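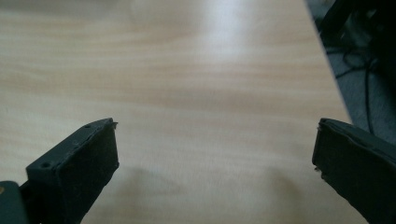 Edith Rengifo wrote to us after the last issue to say that the dividend was the whole point, and that any history of the co-operative store which treats it as a side matter has missed why people joined. Her grandmother walked past two nearer shops to get to the Flirby store, in the rain if need be, and she did it for the money that came back at the half-year. The songs and the education fund were very nice but they did not buy boots.

We quote her letter here as it bears directly on the new title in the Illwood list, Kazimír Oravec's Dividing the Surplus: Four Co-operatives and Their Quarrels, which is published on 2018-03-08. Readers who took his earlier book on tenant savings clubs will know the manner. He works from minute books, he quotes at length, and he does not hurry.

The argument of the new book can be put fairly briefly. A co-operative that trades well ends the year with something left over. There are only so many things that can be done with it. It can go back to the members in proportion to what they bought or sold. It can go to the workers. It can be kept in the business, spent on some common purpose such as a library or a sick fund, or used to bring prices down so that there is less left over next time. Oravec's claim is that almost every serious dispute inside these bodies, whatever it was called at the time, was a dispute about that choice. Rows about who could vote, about whether the manager's son should have the drapery counter, about politics and religion and beer, nearly all lead back to it.

He takes four cases. The first is Flirby, a consumer society of the ordinary kind, set up by mill hands with a single rented shop and a rule book copied, spelling mistakes included, from a society in the next valley. The second is the Drovoson bakery, which began as a workers' productive society and had trouble from the start in deciding whether the people who ate the bread should have any say over the people who baked it. The third is Chala, a wool marketing co-operative in high grazing country, where the members were sellers and the surplus came to them as a second payment after the clip had gone. The fourth is a housing society which asked for its name to be changed in print and is called only the Terrace.

Flirby takes up the most space. The minute books run without a gap from the first meeting to the merger, and Oravec counted 1,247 entries that touch on the dividend in some way. He gives a table of these at the back. It is more interesting than it sounds. In the early years the members argue over whether there should be a dividend on flour, which was sold very close to cost. Later they argue about the rate, and later still about whether a high rate was a sign of good trading or simply of high prices. There was a party on the committee known as the Low Price men, who wanted goods sold as cheaply as possible and let the dividend look after itself. They lost every vote they forced, except one on candles.

Oravec is sympathetic to them and says so. His view is that the dividend tied up the savings of poor households for six months at a time, and that the very poorest would have done better with a cheaper loaf on the day. Mrs Rengifo will not agree, and she has a case. For a great many women the dividend was the only lump of money in the year that came into their own hands. A penny off each loaf would have gone on the next loaf. The book gives this side of it in chapter three, though it could have had more room. There is a good passage on the members' books themselves, and on husbands who went to the store to draw the money and were sent home again.

The Drovoson chapters are shorter and rougher. The bakery had 40 worker members at its height and a larger number of outside shareholders, mostly small trade union branches which had put in money out of goodwill and later wanted it back. The profit-sharing rule was changed 13 times. Oravec prints every version in an appendix, and we did ask him whether this was needed. He felt that it was. Having now read the proofs through more than once, the editor's opinion is that versions two to five could have been left out, but the later ones do repay attention, particularly the one that gave night workers a larger share and then had to define night.

Chala will be the least familiar part for most readers of this newsletter. The material was gathered over several visits with the help of Rigoberto Ccori, and much of it is spoken. There were written accounts, but they were kept in one set of hands for a long stretch and tell us little about how decisions were reached. The second payment was fixed at an open meeting after the sale. Families who had sold a few fleeces privately before the co-operative's lorry came were supposed to lose their claim to it. In practice the matter was settled case by case, and the reasons given (a funeral, a roof, a son going away to work) were weighed by people who knew perfectly well whether they were true. Oravec compares this with the Flirby rule on members who dealt with private grocers, which was strict on paper and never once enforced.

Rosaura Villca translated the interviews. She has kept a number of words for kinds of shared labour that do not have a good English match, and there is a short glossary. The first printing of the glossary had two entries run together. This was caught before binding.

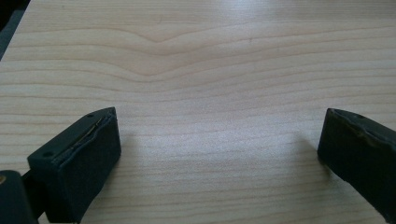
Tabletop with a pale wood grain.

The Terrace is the oddest of the four, since for most of its life it had no surplus at all. Rents were set to cover costs and the books came out level or slightly under. Then the loan on the land was paid off sooner than planned and the society found itself with money coming in every month and no agreed use for it. Within a year several households were not speaking. Some wanted rents cut. Some wanted to build on the allotment strip. A third group held that the money belonged in some way to earlier tenants who had paid the higher rents and moved out, and they got as far as writing to a few of them. Oravec takes this last group seriously, and the pages on what is owed to past members are the best in the book.

What he does not do is offer a model. Readers looking for a set of rules they can take to their own society will find a good deal of evidence and not much advice. The closing chapter sets his cases against the older writing on the subject, chiefly the long argument between those who thought the consumer should govern and those who thought the worker should. He thinks both sides assumed the surplus would be large. It seldom was. At Flirby the sum being fought over in the worst year of all would have bought a second-hand delivery van.

There are some things to grumble about. The index is thin on places. The maps of the Flirby branches have been printed rather small and the Drovoson one has no scale. The Terrace chapter refers several times to a set of letters that are not in a public archive and cannot be checked by anyone else -- this was a condition of using them, and it is stated in the notes, but some readers will not like it.

Shirin Rostami has reviewed the book at greater length for our October number, where she will also deal with two recent studies of credit unions. She is harder on it than we are. Her main objection is that the employees at the Flirby store, the shop girls and carters and the boy who did the lamps, hardly come into it. They were not paid out of the surplus and so they fall outside the question as Oravec puts it, but they had opinions on it, and there was a strike. The strike gets a paragraph.

Orders may be placed in the usual way, by post or through any bookseller. Subscribers to the Illwood list have the book at the reduced price until the end of the month and need not send a form. Members of reading groups who want several copies should write to us first, as we can usually save them the carriage. The earlier book on savings clubs is still in print in paper covers. The hardback has gone and will not be done again.

The Flirby minute books have been returned to the county record office and may be seen by appointment. The staff there ask for a few days' notice, as the volumes are kept off site. Anyone who holds members' books, share certificates or check tokens from the Drovoson bakery is asked to get in touch. Oravec has seen only 3 of the tokens and believes there was a further issue in a different metal.

Letters on the dividend question are welcome and we will print a selection, Mrs Rengifo's among them in full. Please keep them to one side of paper.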